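Community Meals and Pantry Grant: Second Progress Report
Pleststead Neighborhood Kitchen
Mar 29, 2018

This report covers the period since our first update to the Egger Fund. The grant pays for a weekly sit-down supper in Pleststead, a pantry shelf at the Clunden branch, and part of the wages for one cook. Spending is on budget except for refrigeration, which is explained below.

Suppers

We served 2,257 meals in the period. The supper moved from the church basement to the ground floor of the old savings bank in January, and attendance went up after the move. The new room has a ramp and is two doors from the bus stop. Several older guests who had stopped coming in the winter are back.

We also changed from disposable plates to washable ones. The change was in our original proposal, but we held off until we had a sink big enough to handle a full sitting.

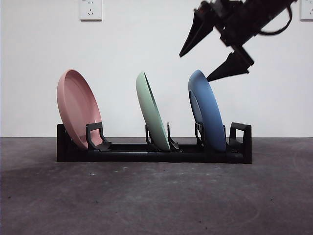
The cook's hours went from 16 to 20 a week in February. Most of the extra time goes to prep on the day before, which lets us take produce that has to be used quickly. The Clulavville growers' market now gives us its leftover vegetables at closing. In the coldest weeks this was mainly cabbage, carrots and squash, and the menus were repetitive. Guests told us so. We expect more variety by the time of the next report.

Pantry

The Clunden pantry shelf had 691 visits. Canned fish, cooking oil and rice run out first, and we have moved part of the dry goods line toward those items. Diapers are asked for at nearly every opening. They are not covered by the grant, so we have applied elsewhere for them.

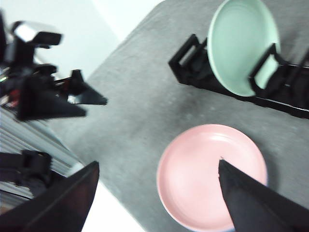 Clotilde Hoarau

The refrigeration overspend came from the walk-in unit at the bank building. We were told at the lease signing that it worked. It held temperature for nine days and then failed. The repair estimate was close to the price of a used two-door unit, so we bought the used unit and had the walk-in disconnected. We lost one delivery of dairy. I have moved money from the travel line to cover the difference and the revised budget is attached. No additional funds are requested.

The county inspection in February raised two points: a missing thermometer log and a gap under the rear door. Both were fixed within the week and the follow-up visit closed them.

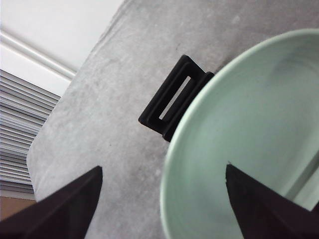

Staffing and training

Julián Goicoechea joined as kitchen coordinator and has taken over ordering and the helper schedule. Six people completed the food handler course and four more are signed up. We are still short of help at the end of the evening, when cleanup runs late. The last two suppers finished after nine.

The cooking class for teenagers has not started. The school could not give us a room during the spring term. We now plan to run it in July at the Clunden branch, with the same number of sessions.
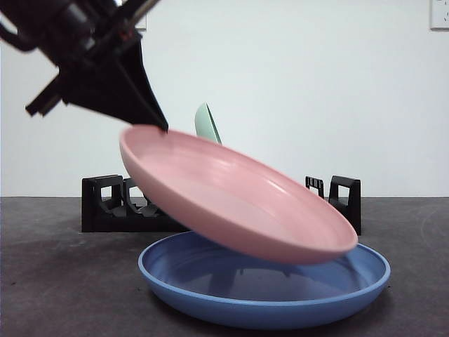 Our target for the next period is 200 guests at the spring open supper and a second pantry opening each week. The second opening depends on the branch agreeing to later hours, and we should have an answer before the next payment is due. Receipts and the attendance sheets are in the attached folder.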